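How to Start Walking Hills Without Wrecking Your Calves

Flat miles don't prepare you for a long grade. People who can walk for an hour around a lake without thinking about it will try the Hovwood loop, feel fine at the top, and then have trouble with stairs for the rest of the week. The plan on this page takes four weeks and assumes you can already walk 30 minutes on level ground.

If you have heart trouble, chest pain on exertion, or a joint that swells after use, talk to your doctor before starting.

What you need

Shoes with a firm heel and enough room in front that your toes don't touch on the way down. Check this on a ramp or a staircase before you leave the store. A water bottle. A hill that takes between two and three minutes to climb at a normal pace. A parking garage ramp works if you live somewhere flat, early in the morning when there are few cars.

Week one

Walk 10 minutes on the level. Climb the hill once, slowly enough to talk in full sentences. Walk down at the same speed or slower. Finish with 10 more minutes on the level. Do this two times during the week, with at least two days between. On the other days walk flat or rest.

Going down is the part that makes you sore. The thigh muscles are working while they lengthen, and they aren't used to it. Keep your knees slightly bent, take short steps and don't lean back.

Week two

Same warm-up, but climb twice. Rest at the bottom until your breathing is back to normal - a minute or two for most people. If your calves are tight the next morning, that's expected. If one spot hurts sharply when you press it, go back to flat walking until it doesn't.

Week three

Climb three times, and go out three times during the week. Push the pace on the last climb only. You should still be able to get out a few words at a time.

Start calf raises this week. Stand on a bottom step with your heels hanging off and hold the rail. Rise for a count of two, lower for a count of four. Do 10, rest, and do 10 more. Every other day is enough.

Week four

Climb four times in one outing, then replace one of the other outings with a longer route. The Mulau trail is a good choice because its 200 feet of climbing are spread out, with level stretches in between. Drirneck is steeper and has loose gravel near the top, so leave it for later.

Common mistakes

Walking on your toes. Put the whole foot down whenever the slope allows it. Staying on the toes overloads the calf and the tendon behind the ankle.

Looking at your feet. Look several steps ahead. Your neck will be more comfortable and you'll breathe easier.

Adding hills and distance in the same week. Pick one.

Skipping the flat walk at the end. It doesn't have to be fast, but do it.

After week four

Hold at two hill days a week for a month before you add anything. When four climbs feel routine, find a longer hill or carry a light pack - 3 pounds is plenty at first.
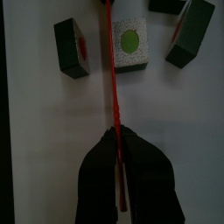
Miyazaki
I did week two twice before moving on and would suggest that to anyone over 60. The climbs were never the problem for me, it was my knees coming down. Shorter steps helped a lot. Do you keep doing the calf raises after the four weeks, or drop them once you're on two hill days?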